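Filed under: Credit Cards & Personal Loans > Debt Payoff

Old store card with a balance, pay it off from savings or consolidate?

nsabbagh46
I have 2,269 left on a Tromura store card from when we redid the kitchen. The promo rate ended and now I'm being charged 22 percent.

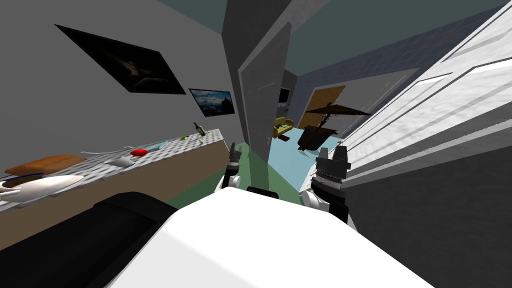
I have enough in savings to clear it, but that would leave me with almost nothing until I get paid in May. Moulin Credit Union offered me a consolidation loan at a lower rate with a fee up front. Which would you do?
Nadine Sabbagh

piruvham
Pay it off. Your savings account isn't earning 22 percent.

tallgrass_ed
I wouldn't empty savings for it. One car repair and you're back on a card, maybe at a worse rate. Pay half now and the rest over the next few months.

piruvham
If the car breaks she can put the repair on the card she just paid down. Same debt, and she saved the interest in between.

tallgrass_ed
Assuming they leave the limit alone. My store card limit got cut the month after I paid it to zero. I wouldn't count on it as a backup.

N_Orlandini
What is the fee on the loan, and is it taken out of the amount you receive? I had one where it was, so I had to borrow more than I owed to cover the balance. Also ask if there is a penalty for paying early.
Natalina Orlandini

nsabbagh46
It comes out of the loan. No early penalty. I forgot to ask if applying is a hard pull.

N_Orlandini
Ask before you fill anything out. It matters if you plan on applying for a car loan or a mortgage soon. If not, I wouldn't worry much over one inquiry.

skiltodero
For a balance that size I'd skip the loan. With a fee and 4 years of payments you could lose most of what you save on the rate. Call Tromura first and ask for a lower one. They said no to me the first time and yes the second.

piruvham
Still say pay it off.

nsabbagh46
I'm going to call them tomorrow. If they won't move I'll pay half and set up automatic payments for the rest. We aren't shopping for a car or a house, but I don't want the savings at zero.

tallgrass_ed
Get the payoff amount while you're on the phone. It will be a little more than what's on the statement.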